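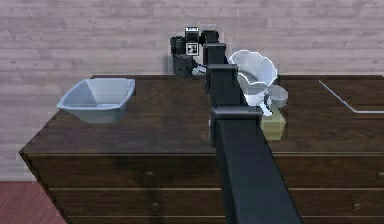

Render of a black robot arm on a dark wooden dresser.

Skoltavus puts its singing desk lamp back to May

25 Dec 2018

Bad news if you were hoping to spend the Christmas money on a Wobbin. Skoltavus has pushed the thing back again, this time to May, and the price has gone up by 5 pounds while they were at it. It is now 100 pounds on the nose, charger not included.

Quick recap for anyone who missed it. Wobbin is a desk lamp with a speaker in the foot and a bendy neck. It nods along to music. It sings, sort of, in a voice somewhere between a kettle and a choirboy. Shout at it and it goes dim and looks at the floor. That's the lot, and we've wanted one since the first clip went round.

The hold-up this time is the neck. Early ones went out to a handful of shops and some came back drooping. Marisa Zanetti, who runs the lamp side at Skoltavus, says the spring inside was too soft and gave up after a few weeks of hard nodding. New spring, new supplier (Jevitex, who also do the switches), new round of tests.

"People play it a lot more fast music than we planned for," Zanetti told us by phone. "We tested with slow songs. That was a mistake and it was ours."

Fair enough. Less fair on the people who paid up front in the autumn. They'll get the lamp at the old price, plus a free pack of shades when it does turn up. Refunds if you'd sooner have the cash, but you have to ask by email and the form on the site was down when we tried it. Twice.

So what do you get come May? Same as before, mostly. Three colours, being white, mustard and a green that looked a bit hospital on the sample we saw. Four moods: Happy, Sulky, Sleepy and Party. Party is the one that flashes. You can turn Party off with a switch underneath, and parents will want to know were that is.

There's a phone app too, made by Civlow. Lets you pick the mood, set an alarm, teach it a tune by humming. The humming bit is hit and miss. We gave it the first line of Jingle Bells and got back something like a reversing lorry. It did nod in time though.

No word on the talking version. That was promised at launch, then went quiet, then came off the box altogether. Zanetti would only say it's "still on the list". Make of that what you will.

If you can't wait there's always the Fernandes Nodder, already in shops and a good bit cheaper. It doesn't sing and it has only the one mood, but the neck holds up and it takes an ordinary bulb. Loredana Marras, who sells both from her gadget shop, has shifted plenty of them this month to people who came in asking for a Wobbin.

"They grumble, then they see it nod, then they buy it," she said. She's keeping her own Wobbin order in. Her window sample is one of the droopy ones and customers keep asking if it's poorly.

Other bits from the call. The plug is changing to a smaller one, so old chargers won't fit. The foot is a touch heavier, as the first batch had a habit of walking off the desk when the bass got going. Batteries are still out, it's mains only. And the volume now has a proper low setting, which whoever sits next to you at work will be glad of.

Orders are open again on the Skoltavus site, no deposit this time, they take the money when it ships. Limit of 3 per person. Shades sold seperately.

We've asked for one of the new ones to try and will put up a full review once it lands. Got a droopy one at home? Send us a picture, we'll put the saddest ones up next week.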